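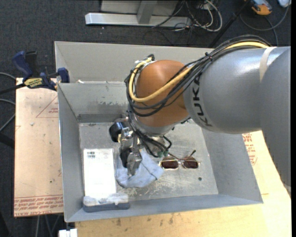
3.2 How households sort their worn textiles

Figure 4. A light blue cloth lying crumpled in a grey sheet-metal bin.

Most earlier work on household textiles starts at the collection point, when the sorting is over and the interesting decisions have been made. We wanted to get much closer to the cupboard door. Over 18 weeks, beginning in April, we asked households in Huloveck and Rolley to keep a short diary of every cloth item they stopped using for its first purpose: sheets, towels, shirts, curtains, tea towels and so on. We received 443 diaries, of which 374 were complete enough to use. The rest had gaps of more than a fortnight and were left out of the counts, though we kept their written comments, many of which were a delight to read.

The diary asked three things about each item. What was it? What was wrong with it? Where did it go next? People were free to answer the last question in their own words, and we are very glad we left it open. Our pilot form had offered "bin", "charity" and "kept", and it missed a whole middle ground that the diaries then filled with cleaning rags, paint cloths, dog bedding, stuffing for draught excluders and (a favourite in Rolley) strips for tying up beans. Following Bouzid, we call this middle ground the second drawer. The name comes from the kitchen drawer where old cloths so often end up, but we use it for any place in the home where cloth waits for a lesser job.

Cotton entered the second drawer far more readily than anything else, and plain cotton more readily than printed. Several diarists wrote that a cloth had to be "soft enough now", which is a lovely reversal of the usual idea of wear: years of washing had made the item better suited to its next use. Polyester blends were described as slippery or useless for spills, and mostly left the house straight away. Wool behaved quite differently again. It was stored, sometimes for years, with mending in mind, and few woollen items changed use at all during the study.

The entries were coded by Dragica Grgić and Mostafa Kabbaj, each working alone on the same set of 400 items before comparing notes. They disagreed most often over towels. A bath towel moved to the garage may still be drying hands, and it is hard to say whether its purpose has changed or only its address. We settled on counting a move between rooms as a change of use when the diarist said the item would not go back. This rule is a little blunt, but it was easy to apply and it brought the two sets of codes much closer together.

The Rolier scale of fabric wear was filled in by the diarists themselves, so scores should be compared within a household and not between households. One family's "slightly thin" was plainly another's "falling apart". Section 3.3 takes up the timing of each move and looks at how long cloth stays in the second drawer before it is finally thrown out.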